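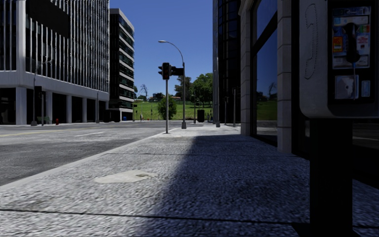

A payphone on a city pavement, rendered by computer.

I was sixteen the first time I got properly lost, and I have been grateful for it ever since. I had gone to Drokville on the coach to buy a winter coat, with my fare home folded into my sock and a strict instruction to ring from a call box at four o'clock. By half past three I had no coat, no idea where the coach station was, and a blister. I rang at four all the same, from a box that smelled of chips, and my mother asked where I was. I read her the name of the street. She had never heard of it either, so that got us nowhere, but she told me to find a shop with a queue in it and ask somebody at the back, who would have time to talk. I did, and was walked to the station by a woman with two spaniels.

I have been thinking about that afternoon because our council has asked for views on a scheme to have every visitor to the town guided about by telephone. It's called Pivemton Steps, after the town itself, and the idea is that you arrive, you tap something on your screen, and you are led from the car park to the abbey to the tea rooms and back again without having to lift your head. The wooden fingerposts would come down when they rot and wouldn't be replaced. The big map by the library, the one with the bare patch where everyone has put a finger on "You are here", would go too.

I should say that I am not against telephones. I have one, I use it to see when the bus is coming, and it once got me out of a real muddle on the moor above Drurkero when the mist came down and I had mistaken one wall for another. If you have a poorly child in the back of the car and you need the hospital, you want the quickest way there and no nonsense, and I would never wish a charming detour on anybody in that state. My quarrel is a smaller one. I think a town ought to be something you can find your way round with your own eyes and your own mouth, and I think we lose a good deal when we stop expecting that of it.

Asking the way is one of the last perfectly respectable reasons for speaking to a stranger. You can't very well go up to someone outside the chemist and say that you have been on your own since breakfast and would like to hear a voice. But you can ask where the post office is, and off they go, pointing and changing their minds and telling you it used to be a bank. I live at the bottom of Abbey Hill, where the road splits, and for years I was asked the way most mornings while I did the front hedge. (It is a very tidy hedge as a result.) These days people stop at my gate, turn slowly on the spot holding the phone out flat like a tray of drinks, and set off up the wrong fork. I call after them if I can. They are always very nice about it.

Then there is the matter of what you remember afterwards. I spent a week with my sister last February in a city neither of us knew, and she had us guided everywhere, bless her, down to the bakery. We ate very well. On the last day her phone went flat and we stood outside our own lodgings, which we had left and returned to all week, and couldn't say whether the river was to the left or the right. Yet I could still draw you the street in Drokville where I had my blister, with the wool shop and the steps and the railings I held on to.

The council's paper says the fingerposts and the map cost 926 pounds a year to look after, painting included. I don't suppose that is nothing, and I know there are potholes. But I would put it beside the price of the hanging baskets, which I also love, and ask which of them has ever got anybody to the station.

What I'd like is for us to have both. Let those who want Pivemton Steps have it, and keep the posts painted, and put a second map up by the market, where the coaches stop. The café on the corner, Popescu, has kept a hand-drawn one in its window for as long as I can remember, with the steep bits shaded in and a little bench marked wherever there is a bench. I see people standing in front of it on most fine days, arguing happily over which way to go, and quite often the person who settles the argument is somebody who only came out for a loaf.

Views can be left in the box at the library until the end of the month. It's just inside the door, past the big map.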